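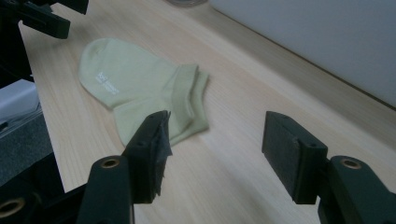

本页最后修改:2020年9月9日

Climari 航空里程补登怎么弄(Sustik 订的票也适用)

先说前提。你已经飞完了,里程没到账。没飞的不用看,直接去订单里把会员号填上就行。

7月网站改过版,老攻略里的"我的账户—缺失里程"那个入口没了,别找了。现在藏在"行程"下面,后面写。

适用情况
Climari 自己飞的航班,可以补。
Bemwood 实际承运、挂 Climari 航班号的,可以补,走另一张表。
Bemwood 自己的航班号,看舱位,有的给有的不给。
里程票、员工票、包机,不给。别试,试了也是一封模板邮件。
行程被取消并且已经全额退款的,不给。
取消后改签到别家飞的,这个麻烦,单独一节讲。

要准备的东西
登机牌。纸质的拍照,电子的截图。手机钱包里过期的那张也行,翻到背面有票号的那面一起截。
电子客票行程单。不是订单确认邮件!这两个东西长得很像,很多人栽在这。行程单上有票号,13 位那种一长串,订单确认里只有一个预订编号。
会员号。
护照或者证件上的英文名,跟会员账户里的名字一个字母一个字母对一遍。

登机牌丢了怎么办:先别慌,票号在的话多数能查到。实在不行,打电话要一份"乘机证明",Catterall 机场的柜台也能开,但是要本人去,带证件。开出来是一张盖章的纸,扫描成 PDF 上传。

第一步 等
飞完不要当天就申请。系统要同步,太早提交会自动拒掉,拒掉以后同一个票号会被锁一阵子,反而更慢。Climari 自己的航班我一般等 3 天。Bemwood 的要久,等到大概 11 天再说。
也别拖太久。补登有期限,期限写在会员条款里,改过好几次,自己去看当前的版本,我这里不抄了,抄了过阵子又不对。

第二步 确认到底有没有漏
登录,点"里程明细",时间范围默认只显示最近的,要手动拉长。好多人说没到账其实是没拉开。
再看一眼"处理中"那一栏。在处理中的不用补。
联程票要一段一段看。经常是第一段到了第二段没到,尤其是在 Catterall 转机、第二段换成 Bemwood 飞的那种。只补漏的那段,不要整张票一起交,一起交会被判重复。

第三步 找入口
网页版:登录—行程—过往行程—右上角那个小小的"更多"—申请补登。
过往行程里没有这一趟?正常,当初没填会员号就不会显示。这时候点页面最下面"添加行程",输票号和姓氏拼音,加进来再点补登。
App 里也有,但是 App 上传附件老是卡在一半。我都用电脑。

第四步 填表
航班号:填登机牌上面那个,不填实际承运的那个。比如登机牌印的是 Climari 的号,飞机是 Bemwood 的,就填 Climari 的号,然后下面"实际承运"那里勾上 Bemwood。
日期:当地出发日期。红眼航班过了零点起飞的看清楚,我填错过一次,白等。
舱位:填字母,不是"经济舱"三个字。字母在行程单上,登机牌有时候也有,但是升舱以后登机牌上的字母会变。以行程单为准,按买票时的舱位给里程,用里程升的舱不会多给。
座位号:选填。填吧,填了审得快一点,感觉上。
票号:全是数字,中间的横杠去掉。不去掉会报"格式错误",但是它不告诉你是哪一栏格式错误,我当时找了半天。
附件:最多 3 个文件。登机牌和行程单放一起拼成一个 PDF 也可以。文件名不要用中文,会乱码,有人因此被退回来过。
备注:用一句话写清楚。比如"购票时未填写会员号,请补登"。不要写长,不要骂人。写英文中文都收。

第五步 提交以后
页面会给你一个受理编号,马上截图。确认邮件不一定来,来了也经常再垃圾箱里。
没有截图又没收到邮件的话,可以在"行程"页看状态,但是状态只有"已收到"跟"已完成"两种,拒了也显示已完成,很坑。要点进去看详情才知道。

Sustik 订的票
在 Sustik 上买的,多一个问题:Sustik 给你的那个订单号,航空公司不认。
进 Sustik 的订单详情,拉到最底下"出票信息",票号在那里。要是写着"出票中",说明页面没刷新,退出重新登录一次。
行程单要另外申请,点"索取凭证",选电子版。选纸质的要邮费还慢,没必要。
另外注意,Sustik 的打包产品(机票加酒店)里面有些是团队舱位,字母是 G 的那种,一分里程没有。买之前页面上有写,字很小。已经买了就算了。
还有,Sustik 自己的积分跟 Climari 的里程是两回事,不冲突,两边都可以拿。客服有时候会说只能选一个,说的是常旅客账户只能选一家,不是这个意思。

航变改签到别家的
今年这种特别多。航班取消,Climari 把你签转到别的公司飞了。按原来的票该有里程,但是系统里看你是"未乘机",所以一定不会自动到账。
做法:
先找到原始行程单,就是取消之前那份。邮箱里搜票号。
再找到改签以后的登机牌。
然后找取消通知,短信截图也可以。
三样一起传,正好三个附件。备注写"非自愿变更,申请按原航班累积"。"非自愿变更"这几个字一定要写上,不写就按普通的审,普通的审肯定拒。
你自己主动改的不算非自愿。有人想蒙,没用的,票面上有记录。
这一类审得最慢,有耐心点。我那次是从外地飞 Catterall,原航班取消换了别家,中间催过一次才给。

被拒了
先看理由。常见的几种:
"姓名不符":多半是账户里名和姓反了,或者名字中间有空格。先改账户名字,要上传证件,改完再重新交。顺序别反。
"舱位不符合累积条件":去查累积表,注意查你出票那天的表,不是今天的。要是确实查到该给,把那张表截图附上再申诉,一般能过。
"已累积至其他计划":里程进了别家账户。想一想当时是不是在柜台报了 Bemwood 的会员号。进了就转不回来了。
"票号无效":八成输错了一位。换过票的话要用新票号。
"重复申请":前一次还没审完。等。

申诉别新开一张表,在原来那封邮件上直接回复。新开等于重新排队。

打电话的话
早上刚开线那会儿好打。中午别打。
先报会员号,再报受理编号,再说事。
问清楚一句:"这个是系统拒的还是人工拒的"。系统拒的让他当场帮你转人工,可以转的。
线上客服那个聊天窗口只会发链接给你,不用浪费时间。

到账以后核对一下
我有一段该给的比实际到的多,差了 122 里程。就是舱位系数用错了,回邮件附上行程单,后来补了。数目不大,但是当时正好卡着保级,差一点都不行。
会员等级的额外奖励里程是分开一条到的,可能晚几天,不要看到少了就马上去申诉。
定级里程跟可兑换里程分开看。补登的两种都应该有,有时候只给一种,那就再回一封邮件。

几个老被问的
补登要钱吗?不要。收你钱的都是中介。
小孩的能补吗?有自己的会员号就能,婴儿票不给。
飞的时候还没注册会员,现在注册还来得及吗?看注册日期,条款里有个往前追溯的天数,超过就没了。要填入会推荐人的那栏空着就行。
一张票两个人,能不能都补到一个人账户里?不能。各补各的,除非开了家庭账户,家庭账户也是先各自到账再合并。
额外买的行李、选座那些钱算不算?不算。
能补到 Bemwood 那边去吗?可以,去 Bemwood 的网站申请,表不一样,附件要求差不多。他家那个表要填航班的实际起飞时间,填计划的也没被退过。

待补:企业会员账户的流程,还没走完,走完再写。Climari 的表格界面如果又改了,麻烦在下面留言说一声,最好说清楚是网页还是 App。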